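Nele Hendriks maintains the motion planner at Munia, where two-arm cells are used to test garment handling. Most of her time this May went into one module, the code that decides where a gripper should come down on cloth.

"The old version planned to a point," she says. "It picked a pixel on the shoulder seam and went there. If the fabric had a pleat, the finger closed on the wrong layer."
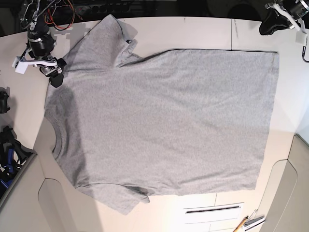 Gray T-shirt on the test table, with a gripper finger over the shoulder seam.

The current release plans to a short line segment instead and scores up to 28 approach angles per grasp. Creased areas near the sleeves get a penalty. Hendriks tuned the weights on 824 logged attempts - mostly T-shirts, a few towels.

Arm coordination is still open. "Each arm has its own planner, and they share a collision map. The map updates too slowly," she says. Her colleague Ebuka Ojo is rewriting that part.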